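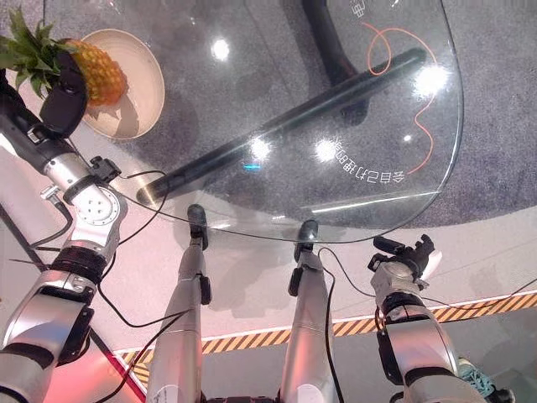
Left gripper over the pineapple, plate on the glass table.

27 Jan 2023. Clearing the table, week whatever. Ackroyd wants a yes or no on household chores by July. My current answer is "define chores."

Task is fruit off plate, plate to sink, wipe. A person does this while talking on the phone. We have 113 attempts logged at the Drirville site and the sink remains a theoretical location. Most of the effort still goes into step one.

Glass is a rotten surface for this. The ceiling lights show up in it as bright spots, the carpet shows through, and the depth map reports a table somewhere between here and the floor. Tried the Rorkadar filter at 22 and at 45. At 45 it deletes the rim of the plate, so no. 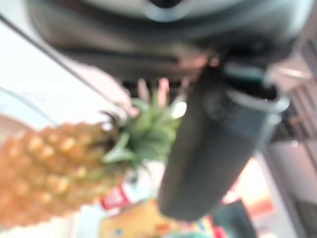 Wrist view, blurred. Pineapple crown at left.

Wrist footage like this is what the grasp planner has to work from up close, and I have some sympathy for it. Leaves are the worst part. The planner likes to treat the crown as a handle. Body grasp only from now on; I've masked green in the config, and whoever runs limes next can undo it. 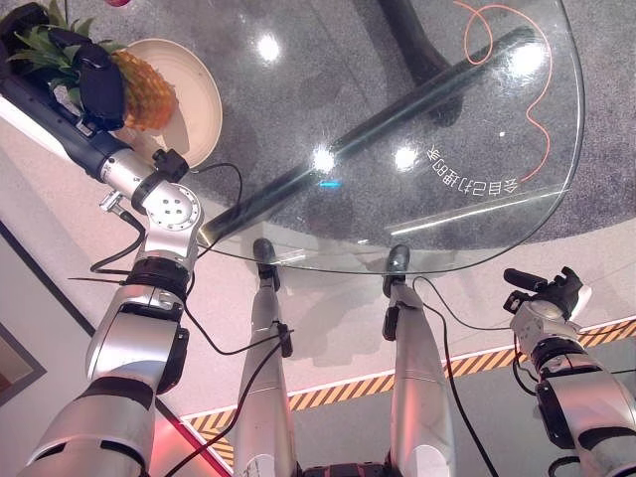

Closing on the fruit with it lying on its side is the version I'd keep. Lifting is a separate argument. Prolthorpe quoted 3,100 for softer finger pads and I'd sooner try rubber sheet from the stockroom first.

To do: matte film for the tabletop, re-zero left wrist, tidy cables on both legs. Wiping can wait. Interim answer for Ackroyd: no, but it is very attentive to the fruit.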